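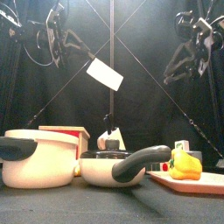
Joana Marinho wrote in to ask why her cleaver still slides off an onion skin after ten minutes on the stone, and whether she should just buy a new one. She should keep it. In most cases like hers the stone never touched the very edge, and the fix takes one evening.

4 min read

Home Kitchen Tools Repairs Contact

How to sharpen a kitchen cleaver on a whetstone

You need a two-sided stone, a towel, a bowl of water and a black marker. I use a Matex stone. Any stone with a coarse side and a fine side will do.

Soak the stone if the maker tells you to. Some only want a splash on top. Lay the wet towel on the counter and set the stone on it, coarse side up. Push it with your hand. If it moves, fold the towel again.

Color the edge of the blade with the marker on both sides. Let it dry.

Put the blade flat on the stone, then raise the spine until the edge meets the surface. For a thin vegetable cleaver I hold it at 17 degrees. A heavy one meant for bones needs a wider angle, and you should leave it wider or the edge will chip.

Make a few light strokes and look at the marker. Ink left at the very edge means the spine is too low. Ink left only higher up means the spine is too high. Correct it and color the edge again.

Work in sections from heel to tip. A cleaver is tall, so the weight wants to tip your wrist — rest two fingers of the other hand on the flat of the blade, back from the edge. Keep going until you can feel a small burr along the whole opposite side. Feel for it by drawing your thumb away from the edge, never along it. Then turn the blade over and do the same.

Flip to the fine side and repeat with less pressure. Finish with a few very light strokes on each side to take the burr off. Wash and dry the blade before you cut anything.

Try it on paper first, then on a tomato. If it catches in one spot, go back to the fine side for that spot only.

Comments (3)

Wijaya: The marker trick worked. I had been missing the heel completely.

Torkport: What about a 41 degree angle for bones? That's what my old one has.
Reply: If that is both sides added together, leave it as it is.

Suvevcombe: My stone has a dip in the middle. Do I flatten it first?
Reply: Yes, before you start.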